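Storage and Backup > General discussion
Topic: Do "data refresh" programs do anything at all?

plinth_ohio
Posted Tuesday, 7:12 PM
My brother-in-law has bought a license for something called Karness, which claims to "refresh" old hard drives by reading every file and writing it back in place. The sales page says magnetic data fades and you'll start losing pictures if you don't run it twice a year. He wants me to buy it too. I have family photos going back to high school on a couple of drives and I'm not keen on paying for a program that copies files onto themselves. Is there any substance to this or is it snake oil?

marrowbone
Posted Tuesday, 7:31 PM
Snake oil. Next.

tallowdip
Posted Tuesday, 7:50 PM
I wouldn't go that far. Magnetic recordings do weaken over very long periods. The question is whether it happens fast enough to matter before the motor or the heads give out, and in my experience the mechanical parts lose that race every time. I've had plenty of drives die on me. I can't name one where I could say the data simply faded.

plinth_ohio
Posted Tuesday, 8:04 PM
So where does "twice a year" come from?

tallowdip
Posted Tuesday, 8:09 PM
From the people selling the program, I'd guess. Ask them for the test data. I did once with a similar product and got a coupon back.

Demyd Dovhaniuk
Posted Tuesday, 8:40 PM
I'll take the other side, at least partly. I ran Karness on a drive that had been on a shelf for 7 years. Before the run, 2 video files wouldn't open. After the run, both opened. I don't work for them and I paid full price. I can't explain it, but I'm not going to pretend I didn't see it.

marrowbone
Posted Tuesday, 8:46 PM
Did you try opening them a second time before you ran it? Different cable? Different port? A drive that has sat for years can be flaky for the first few minutes and then settle down.

Demyd Dovhaniuk
Posted Tuesday, 8:52 PM
Different port, no. Second try, yes, on one of them. Same error.

marrowbone
Posted Tuesday, 8:53 PM
So one file, one retry, same port. I rest my case.

Demyd Dovhaniuk
Posted Tuesday, 9:01 PM
You weren't on the case to begin with. You wrote three words.

quillwort
Posted Tuesday, 9:15 PM
Both of you are skipping the part that worries me. If a drive is marginal, the last thing I want is a program rewriting every file on it. Suppose it reads something wrong and writes the wrong thing back. Now the bad copy is the only copy, with a nice fresh signal. At least the faded original gave you an error message.

tallowdip
Posted Tuesday, 9:22 PM
The drive has its own error correction, so a bad read should normally come back as a failure and not as garbage. Bad memory in the computer is another story, and so is a power cut halfway through. I agree with quillwort on the main point though. Copy first, to a different drive. Then do whatever you like to the old one.

plinth_ohio
Posted Tuesday, 9:38 PM
I should say what I have. One drive is in the old tower and the other is in a drawer in the hall closet. The tower one gets powered up maybe every other month. I had the side panel off to see what I was dealing with. 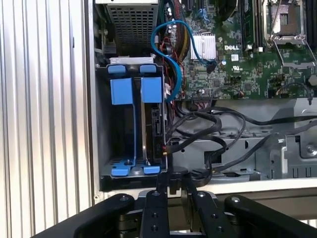 Drive cage with the blue latches, power supply above it

I don't know how old the drive is. The date is presumably on the label but I haven't pulled it out to look.

marrowbone
Posted Tuesday, 9:44 PM
Don't bother with the date. Look at the SMART numbers with any free tool. Reallocated sectors, pending sectors, hours powered on. If pending is anything but zero, stop reading forums and start copying.

quillwort
Posted Tuesday, 9:49 PM
And if it's all zeros, start copying anyway. I've had a drive with perfect SMART numbers go to nothing overnight. Those numbers can tell you a drive is bad. I wouldn't trust them to tell you it's good.

plinth_ohio
Posted Tuesday, 9:58 PM
Fair enough. There's roughly 200 GB of photos between the two. What would you copy it to? Brother-in-law also swears by Midex discs, the ones that are supposed to last for centuries.

tallowdip
Posted Tuesday, 10:06 PM
Who tested them for centuries?

Two ordinary external drives from different makers, bought at different times if you can stand the wait. Keep one at somebody else's house. Make a list of checksums when you copy and check against it once a year. Reading the files and comparing them will tell you whether anything has changed, and the refresh program, from what you've described, never tells you that.

Demyd Dovhaniuk
Posted Tuesday, 10:15 PM
It does have a verify option, for the record. It's off by default.

quillwort
Posted Tuesday, 10:17 PM
Off by default! In a program sold to people who are scared of losing files.

Demyd Dovhaniuk
Posted Tuesday, 10:20 PM
I said it for the record. I didn't say I liked it.

plinth_ohio
Posted Tuesday, 10:33 PM
OK, skipping Karness. I'll do the drawer drive first since it's the one I haven't touched. Will report back if it spins up.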